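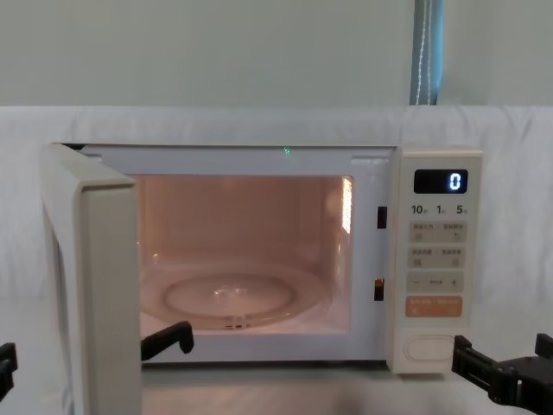 The Second Life of Leftovers

Cold noodles, eaten standing up, from the container, at eleven at night. I will defend this meal against any restaurant in the country. But my favorite leftovers are the ones that got better while I wasn't paying attention, and this fall I set out to learn why some dishes do that and others turn to paste.

It started with a pot of bean stew. I had made far too much of it in July, for a picnic in Wanduvel that was rained out, and I ate it four days running. Day one was fine. Day two was good. By day three I was calling my sister to tell her about the beans! The garlic had calmed down, the broth had thickened, and the smoked paprika (which had been shouting over everybody) had finally settled in with the rest.

Cooks have known this for ages. A household book kept in the town library at Flemus, dated 1758, has a mutton broth with a note in the margin: "Not to be eaten till the morrow." I love that note. Whoever wrote it had clearly watched someone reach for a spoon too early.

Part of the answer is simple. Starch from beans and potatoes keeps leaking into the liquid as it cools, so a thin soup turns silky overnight. Salt works its way deeper into meat. The sharp smells of raw onion and garlic fade, and the slower flavors get room. Braises, chili, curry, lasagna and anything with cabbage all seem to gain from a night in the fridge.

Fried food is the sad case. Steam from the inside moves out into the crust, and there goes your crunch. A hot oven on a wire rack brings some of it back, and a dry skillet does wonders for pizza. Fish I eat cold, flaked into a salad with lots of lemon, and I've never been sorry.

Rice deserves its own paragraph. Fresh rice makes a gummy fried rice, while yesterday's grains have firmed up and stay separate in the pan. Get it into the fridge soon after cooking, in a shallow dish, and don't let it sit out on the stove all evening. When you just want it plain, sprinkle on a spoonful of water, cover it, and heat until it steams all the way through.

The best leftover cooking I've had lately was at Orakzai, a lunch counter with a menu that changes according to what didn't sell the night before. Roast squash becomes dumpling filling. Stale flatbread gets torn up and soaked in yogurt and broth, with mint on top, and people line up for it. I went back twice in one week and would have gone a third time if they'd been open.

At home I've become a little obsessive. I keep masking tape and a marker in the silverware drawer and label everything with the day I cooked it. The front of the middle shelf is for whatever needs eating next. One jar in the freezer collects parmesan rinds, another collects bacon fat, and a big bag holds onion ends and carrot tops for stock.

Tonight it's the end of a pork braise, chopped small, crisped in a pan and folded into tortillas with pickled onions. There's enough left over for lunch.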